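Filed under: Open Calls / Household Studies

Call for Participants: The Greltside Clothing and Household Textiles Survey

The Rosser Center for Domestic History invites households in Greltside and the neighboring town of Irnach to take part in the second round of its survey of clothing and household textiles. The survey records what people keep in their closets and drawers, how long they keep it, how it is washed and repaired, and where it goes when it leaves the home.

The first round was completed by 636 households. Its findings are held at the Center's reading room in Flarmont and may be consulted during normal opening hours. The second round is intended to reach 2,000 households, including those that declined or were not contacted the first time. Renters, shared households and people living alone are particularly encouraged to apply, as all three groups were underrepresented in the earlier returns.

What participation involves

Each household will be asked to name one adult as its correspondent. The correspondent will complete an opening inventory, keep a short written log for 34 weeks, and return a closing questionnaire. The log is to be filled in once a week and takes up to 20 minutes. Entries should cover any garment, towel, sheet or blanket that was bought, received as a gift, mended, altered, handed on, sold or thrown away during the week. A week in which nothing changed should still be entered as such.

Correspondents are not asked to list underwear, uniforms that belong to an employer, or items held in storage for another person. Prices may be left blank. Where an item has been mended at home, a brief note on the method (needle, machine, iron-on patch, glue) is sufficient. 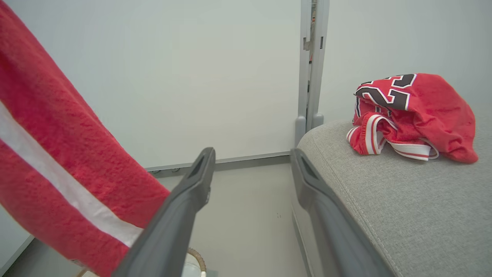

Caradog Beddoe wrote to the survey office at the close of the first round that the inventory had been the hardest part, that he had put it off twice, and that he would have welcomed being told he could do it one drawer at a time. The instructions have been revised accordingly. The opening inventory may now be returned in sections, in any order, provided that all sections reach the Center before the third log entry.

Who may apply

Applicants must be 18 or older and must have lived at their present address since July or earlier. Only one application will be accepted per household. Previous correspondents may apply again but should give their former survey number, if it is still known to them. No knowledge of sewing or textiles is required. Households that do no mending at all are as useful to the survey as those that do a great deal.

Materials are available on paper and online. A large-print log can be supplied on request, and staff will take entries by telephone from correspondents who are unable to write – this should be indicated on the application form.

Payment and confidentiality

Correspondents receive a modest payment in two parts, the first on receipt of the full inventory and the second on receipt of the closing questionnaire. Return postage is paid by the Center. Households that withdraw before the end keep any payment already made.

Names and addresses are stored separately from the logs and are not passed to any retailer, manufacturer or charity. Extracts from the logs may be quoted in publications without the correspondent's name. Participants who do not wish to be quoted may say so at any time before publication.

How to apply

Application forms may be collected from the reading room in Flarmont or from the front desk of the Irnach public library. Completed forms should be addressed to Gwion Morgan, Survey Office, Rosser Center for Domestic History, and must be received by 26th September. Late forms will be placed on a waiting list. All applicants will be notified in writing, whether or not a place can be offered – please allow three weeks for a reply.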